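Tromilberg Patchwork Bedspread, Queen: Review After One Summer

I bought the Tromilberg in May to replace a quilt that had worn through at the foot. It cost $100 at Pliswood, plus shipping. I have slept under it or on top of it every night since, and it has been through the washer 30 times, according to the laundry sheet I keep on the closet door.

The fabric is a medium-weight cotton on both sides with a thin fill. It is warm enough by itself until the end of August. After that I add a blanket. The fill has stayed flat and has not bunched in the corners, which was the main problem with the Elthorpe I had before.

Seams are the weak point on any patchwork. I checked them after each wash for the first month and found one loose thread near a corner. I knotted it and trimmed it. The stitching is tight elsewhere, and the binding is folded over twice.

Snacks in bed are a fact of life in this house, so crumbs matter too. They shake off the flat patches easily and collect along the seams.
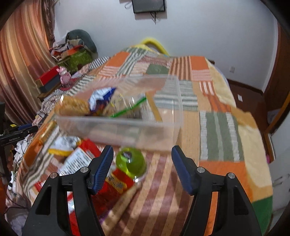
Vasanthi Poduval wrote that hers started to pill after a few weeks, mostly where the dog sleeps, and that a fabric shaver took care of it. She washes on warm. I wash on cold and have seen very little pilling, so the water temperature may be part of it.

Colors have held up well. The darker pieces bled a little in the first wash and left a faint tint on a white pillowcase, so wash it alone once or twice. Line drying takes most of a Saturday. In the dryer, on low, it needs 53 minutes and comes out with some wrinkles.

Sizing runs generous. On a queen mattress it hangs well down both sides, and a full-size bed would have fabric on the floor. 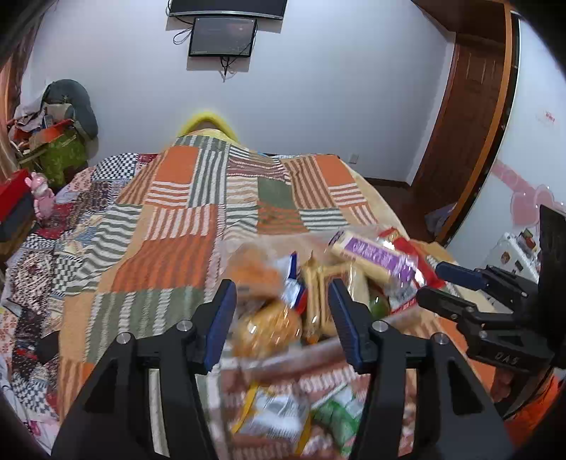 384 words | 2 min read

The Tiêu costs less and has a softer backing, but the one I tried at the store had uneven seams. I would buy the Tromilberg again at this price. I would not pay extra for the matching shams, which close with a flimsy zipper.

Reviewed by Thu Thân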